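Workshop Notebook, Dornley Conservation Room
Entry dated 08/06/2023
Subject: Cleaning and re-oiling of the Kadlec serving boards; trial of the Findalness finish
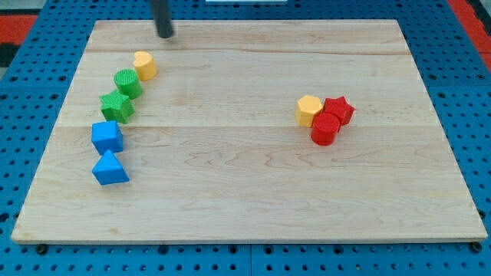 The purpose of this entry is to record the treatment of the serving boards received from the Kadlec dining rooms in July, and to set out the procedure that will apply to the remaining boards until further notice. The boards were transferred to this workshop with a short condition note, which described them as dry, gray at the ends, and in two cases raised along the glue lines. That note is accurate as far as it goes. It does not distinguish between the dark boards and the light ones, and the distinction matters for this work. A large board built up from pale, maple-like planks, of the general type shown at the head of this entry, will display a water mark or an uneven coat of oil far more readily than a walnut board of the same age. The light boards were therefore treated first, while attention was fresh, and the darker ones were held back.

Condition on receipt

The boards had been washed by hand in the ordinary course of service and stood on edge to dry. The lower edges had taken up the most water and showed raised grain. There was no active mold. One board carried a ring from a hot pan, shallow but wide. Two boards had knife marks deep enough to hold soil, and these were set aside for scraping. No board was found to be beyond repair.

The old finish could not be identified from the paperwork. A cotton swab with mineral spirits lifted a faint yellow color from the underside of three boards and nothing from the others. The working assumption is a drying oil, thinly applied and not renewed.

Cleaning

Each board was wiped with a cloth wrung out in warm water and mild soap, both faces in the same session. Treating one face only is not permitted, as the board will cup. The cloth was changed when it showed color. Boards were then stood on battens with air on all sides and left overnight with the fan on its low setting. The room was held at 70 degrees throughout.

Scraping was carried out by hand with a card scraper, working with the grain. The raised glue lines came down without difficulty. The pan ring did not come out fully, and a decision was taken to stop before a hollow formed. The board remains sound and the mark is now faint. Kadlec has been informed and has no objection.

All faces were then sanded, beginning at the coarser grade and finishing at the fine. A light wipe with a damp cloth between grades raised the loose fibers, which were taken off with the next grade once the surface had dried. This step was omitted on board 7 through an oversight of mine. The difference could be felt under the hand after the first coat of oil, and the board was returned to the bench and done again.

Trial of the finish

Two finishes were compared. The first was our usual mineral oil and beeswax mixture, prepared in the workshop. The second was the Findalness oil supplied by Vikeck, batch 229, which the supplier describes as a curing oil suitable for food surfaces once fully hard. The supplier's statement is on file. Both were applied to offcuts before any board was touched.

The mineral oil and wax went on easily and gave an even, low sheen on the pale wood with very little change of color. A drop of water left on the surface for one hour raised the grain slightly. The finish will need frequent renewal, and the dining room staff would have to be shown how to do it.

The Findalness oil was slower. The first coat sank in unevenly at the end grain and had to be fed there until it stopped taking. Excess was wiped off after fifteen minutes. Where the wiping was careless, a tacky patch remained the next morning and had to be removed with a gray pad. The second coat leveled well. On the light wood it produced a noticeable warm tone, somewhat stronger than expected from the supplier's sample card. A drop of water left for one hour made no visible change.

Kazimír Halás inspected the offcuts and prefers the second finish for the dark boards without reservation. For the light boards he asked that Kadlec be consulted on the color before work proceeds. I agree. The offcuts have been labeled on the back in pencil and are on the upper shelf beside the clamps.

Safety note

Cloths used with the curing oil are to be spread flat outdoors to dry or placed in the water can with the lid closed. They are not to be folded and left on the bench. One folded cloth was found beside the sink at the end of the day and was removed. Colleagues are reminded that this applies to paper towels as well.

Storage

Finished boards are to be stored flat on battens while the oil cures and are not to be stacked face to face. The rack by the window is unsuitable in the afternoon, when direct sun falls on the upper two shelves. I have moved the boards to the inner rack and covered them loosely with clean cotton sheeting. Plastic sheeting must not be used.

Outstanding matters

Kadlec's reply on the color of the light boards is awaited. The two boards with deep knife marks still require scraping on the second face. The card scrapers need a fresh burr, and the burnisher is missing from its place in the drawer; whoever has it is asked to return it.

The beeswax is nearly used up. A further order should go in with the sanding supplies, and the order form is clipped inside the cabinet door.

The walnut boards will be started when the inner rack is clear. They should be cleaned in the same manner, with a separate set of cloths so that dark residue is not carried onto pale wood. The next coat on board 7 is due tomorrow morning, underside first.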